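About Flurkar

Flurkar writes software for robots that work indoors, among ordinary furniture and ordinary objects. The company develops the programs by which a two-armed machine sees what is in front of it, decides how to move and carries the movement out. Flurkar does not build robots. Its customers are manufacturers, research departments and service operators who already own the hardware and need it to do useful handling work.

The company employs 15 people. Most are software engineers; the remainder look after testing, documentation and customer support. The office and the test rooms share one floor, and every engineer is expected to spend part of the week in the test rooms with the machines that run their code.

Our software

Flurkar maintains two products, which may be licensed together or separately.

Puvano is the perception package. It takes the pictures from the cameras on a robot's head and turns them into a working account of the surroundings: where the surfaces are, which objects stand on them, and which parts of an object can be held. Considerable effort has gone into things that cameras find difficult, such as glossy plastic, open lattice sides and handles that hide what lies behind them. Each result is passed on with a measure of confidence, so that the planner may ask for a second look before the arm is committed to a movement.

Totura is the planning and control package. It receives the account supplied by Puvano, or by a customer's own vision system, and works out a path for both arms. It also governs the fingers during the approach and the grasp. Joint limits, cable slack and the reach of each arm are set out in a plain text file which the customer may read and alter. Totura will decline to start a movement if that file does not match the robot to which it is connected.

Both packages are supplied with the same log viewer. An operator may step back through any run, see what the perception package reported at a given moment and compare it with the path that was chosen. This tool was first written for our own use and was added to the licence at the request of customers.

How we test

Each release is tried in simulation and then on real machines. The current release set holds 1,971 simulated tasks and 1,161 recorded runs, the latter replayed against every change to the perception code. A change that makes any recorded run worse is returned to its author with the log attached. Releases are made twice a year, the second of them in November.

Physical trials use household and shop goods placed on low furniture, over floors of differing colour and pattern. Typical work includes reaching the rim or handle of a red shopping basket on a white cabinet, with a few green items inside, while the thumb reaches in over the cabinet's edge.

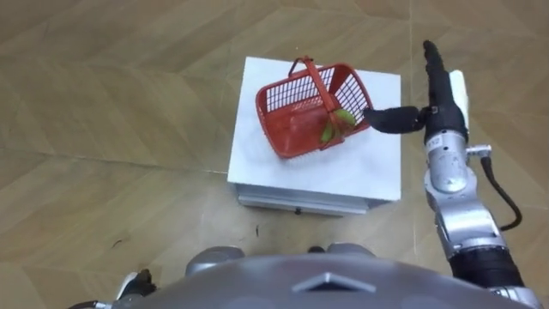 Can Totura be used with a hand that Flurkar has not tested?

A new hand can be added by writing a description of its joints and finger lengths, after which our support team runs the standard grasp trials before the hand is approved for regular use. The trials are included in the first year of the licence.

Research and partnerships

Flurkar takes part in Güneş, a joint project on planning for two-armed robots in small rooms. Our contribution is the motion planner and the file format used to exchange recorded runs between the partners. The format is open and may be used without charge. Student placements are offered each year in perception and in control, and applicants should be comfortable reading other people's code.

Working with us

Enquiries about licences should state the make of robot, the cameras fitted and the kind of objects to be handled. Evaluation copies of Puvano and Totura are issued for a fixed term, with full documentation and access to the support desk during office hours.

Page last reviewed: July 12, 2020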